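### 4.2 Estimating one's own time after leaving

Back to the time sheets. Everyone in the sample had left a salaried agency job, either Utgate or Clumow, to write full time, and everyone had filled in hours against job codes when they were there. We expected the habit to carry over. Mostly it didn't. Of the 13 writers, 10 had stopped logging hours before the end of the second month. The reasons given were vague. "Couldn't see who I was doing it for" (W4). "Felt like being at work" (W9), which is odd, as she was at work.

What they kept was the estimate. Nearly all of them began a book with a number: so many words a day, so many weeks, done by July. These numbers were made the way agency numbers are made, backwards from a date someone wants. W2, a former account planner, set herself 1,000 words a day and held to it for the first draft. Then came the revision, for which she had no figure at all. Same pattern in W6, W7 and W11. Drafting estimated, everything after drafting not. Permissions, the synopsis, waiting on readers, the second lot of waiting.
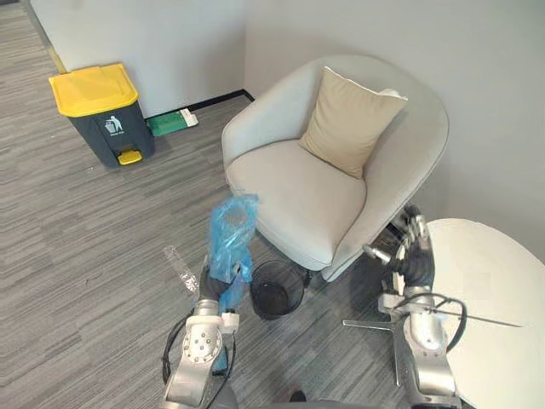
*Figure 3. Tub armchair with cushion. Photo: Châu Mai.*

On place of work there is less to say than we hoped. Most wrote at home. Two rented a desk and gave it up. We asked where the working day started and stopped, and the answers were about people and not furniture: a partner leaving the house, a child coming back. W3 stopped when the phone rang. W12 said she had no finishing time and that this was the worst part of the year, worse then the money. At Clumow the cleaners came in and you went home.

Money next. Interviews did not set out to cover household income but it came up in all but two. A partner's wage was carrying the household in most cases, and the term was usually agreed out loud beforehand (a year, eighteen months, "until the savings go"). Where a term had been agreed, writers spoke of it much as they had spoken of client deadlines. Where none had been agreed there was more guilt in the transcripts, and more small paid jobs taken on the side. Copy for Utgate at the old day rate, in W8's case. She billed for around 11 days over the winter and called it a relapse. Coded under "return", though we went back and forth on that.

One thing we did not ask and should of: whether anyone had gone back to the original estimate once the book was done. W5 had, unprompted. She found the old spreadsheet, put the real weeks in the next column, and sent it to us. Drafting was close. Revision had no row.

Use of the Hirkance diary template was patchy. Some kept it daily, some filled in a week at a go on the last evening, and it shows. Those entries are in the count but we don't quote from them. Checking of the late entries against email dates was done by the second author only, so no agreement score for that part.

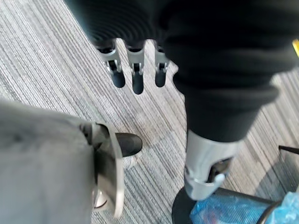
### 4.3 Going back

Few had plans to return full time when first interviewed. By the second round the talk had shifted, mainly to part-time and contract work. Estimating came up again here. W1 had been offered her old post, pricing jobs for other people, and was pleased about it. She could still do that bit, she said. It was only her own she got wrong.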